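Can a machine tidy a kitchen table yet?

April 2022

My sister asked me at Easter when she could buy something that would clear up after her kids. I said not yet, and she wanted to know why, given that a car can more or less park itself. I didn't have a good answer ready, so I have been thinking about it since.

I work two days a week at Priltdale, where we try to get arms to do ordinary jobs. Nothing grand - putting things in bins, moving bins, wiping down, folding a towel if we are feeling brave. Most of what the arm knows it has learned from people doing the same job with a gripper held in the hand, over and over. Hongjun Hao looks after that side of things and is far more patient than I am.

The job that has taken up most of my spring is a plastic storage bin. Pick it up, put it down somewhere else on the table. My sister's youngest could do it.

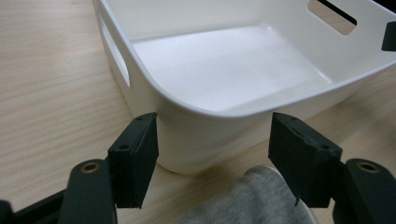
The bin, with the fingers not yet touching it.

The trouble starts with where to hold it. You or I would go for the handle holes, or just pinch the rim, and we wouldn't think about it. A gripper with two stiff fingers has to choose. The rim is thin and curved, so it can slide out if you come in at a poor angle. The handles are fine until the bin is turned the wrong way round. And the whole bin is far too wide to be squeezed from both sides at once.

White plastic doesn't help either. Under bright light the inside of a bin washes out and the camera loses track of where the floor ends and the wall begins. Marlene Buschmann wanted to swap it for a blue one. I argued against that, as people have white bins at home and they are not going to repaint them for us.

We ran the arm on the bin job in October and it managed 12 out of 27. By that I mean the bin ended up where it was meant to be and the right way up. Several of the misses were close, but close is no use if the bin is full of dry pasta.

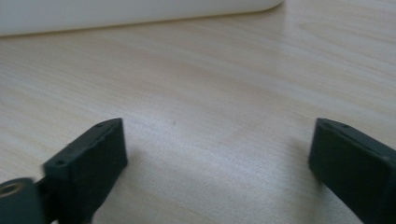

Pale wood, a patch of glare and a white edge at the top.

Tables are the other half of it. Ours is light wood and a bit shiny, and the shine moves about as the camera does. A person ignores that without trying. The arm slowed right down over bright patches last year, as if it had found something there. It is better now, though I couldn't tell you exactly which change did it.

So what did I tell my sister? A shop floor will get there first, and in places it has. If the same box turns up in the same spot every time, a machine will shift it all day long. Her kitchen is different every evening. I'd expect a slow, supervised sort of tidying before anything she could switch on and leave.

She has bought a bigger toy box in the meantime. We are trying the bin again next month with softer pads on the fingers, and I'll put the numbers up when I have them.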